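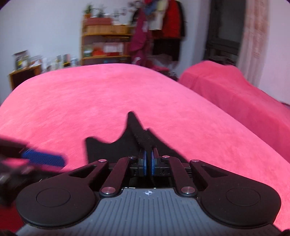
FOR IMMEDIATE RELEASE, February

**Prikel puts hand-held grippers to work at Zidbridge, room staff move to new roles**

STINDUTITZ. Prikel, the housekeeping and linen contractor, is changing how its Zidbridge guest houses get ready for automated room work. Starts this month. 12 room attendants are in the first group, all current staff, no outside hires.

The attendants record the work themselves. Beds, blankets, clothes on hooks, shelves, the everyday stuff. They carry a hand-held gripper with two soft black fingertips and do the job through it, room by room. Recordings go to Malý, our software partner, who uses them to teach machines the same tasks. Target is 2,000 recordings before the first machine goes on a floor.

What changes for staff:

- Recording shifts are four hours max, paid at the supervisor rate
- Regular room quotas are dropped on recording days, not made up later
- Heavy blankets and bedspreads go first on the automation list, attendants asked for that
- No job cuts tied to the program through its first year. In writing, copy in every break room
- Anyone can step out of the group and go back to there usual floor, no notice needed

Guest rooms are recorded only with the occupant's OK. Personal items stay where they are.

Early feedback from the group is mixed and we are publishing it as is. The gripper gets tiring for the wrist after an hour or so. Soft blankets are slow going. Training was too short, now extended to two full shifts. Several attendants want a say in wich tasks get handed over next, and a monthly meeting has been set up for that. Minutes will be posted.

Zidbridge has 11 houses and almost 400 beds. The recording program covers three houses to begin with, the rest to be decided after the spring review.

**About Prikel**
Housekeeping, linen and laundry services. Head office in Stindutitz.

Press contact: Prikel media desk, Stindutitz. Calls before 4 p.m. please.

###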